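An afternoon at the Ulletness open lab

The robotics lab at Ulletness opens its doors to visitors once a year, and I went on 5/14/19 with a simple question. I run the back room of a second-hand shop, where most of the day goes on emptying boxes of donated household bits and toys and putting them where they belong. Could a machine do any of that yet?

You sign in at the Chu building, leave your bag in a locker and get a visitor badge. There were 13 of us in my group. Our guide was Raíssa Guerra, who works on gripping, and she began with a short talk in a room that was far too warm. The slides covered the lab's history and I won't repeat them. The useful part came at the end, when she said that factory robots have been good for years at picking up the same part from the same place. Household things are harder. They come in all shapes, they lie on top of each other, and there is no drawing of them on file.

After the talk we went through to the work area. Visitors stand behind a yellow line and the staff ask you to keep your voice down, as people are working at screens along one wall.

The job on show was picking things out of a bin. It was much closer to my own work than I had expected: a cup, a brush with a blue handle, toy animals, all lying loose in the bin. The arm is a KUKA, an industrial make. 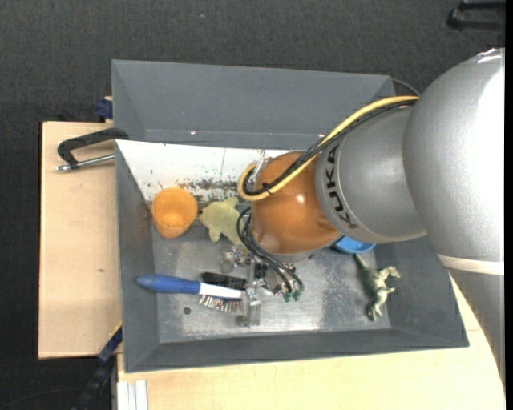
Odair Queiroz, who runs the picking tests, took questions for the best part of half an hour. I asked which items give the most trouble. He said anything up against the wall of the bin, because the fingers need space on both sides to close. Thin handles lying flat are also a nuisance. Soft toys are easy to grab but hard to put down neatly, and shiny things confuse the cameras on some days and not on others.

A man behind me asked about speed. The last full run was 1287 picks, Odair told us, and it took far longer than a person would need. He didn't give a success rate for it and said the write-up was due in November. I would have liked a figure, but fair enough.

What the system does not do is sort. It can take an item out and set it down elsewhere, but deciding that a toy is too worn to sell, or that a cup has a crack in it, is a separate problem and another group has it. For my shop that is most of the job. Lifting things out of a box takes me seconds. Deciding what to do with them takes the time.

Next door was a smaller display by a firm called Evetti, which sells a shelf-stacking unit named Ivura. It handles boxed goods only. The leaflet gives 2000 items as the most it can keep in its list. The unit was switched off when we got there and the stand was unstaffed, so I can only report the leaflet.

Practical notes for anyone going next year. Entry is free but you have to book. The 39 bus stops outside the gate. Tea is in the foyer, cash only, and the talk is repeated in the afternoon, so skip the morning one if you want more time in the work area. Allow two hours.

I'd go again, mainly to see whether they have the sorting joined up with the picking. For now my back room will carry on as it is.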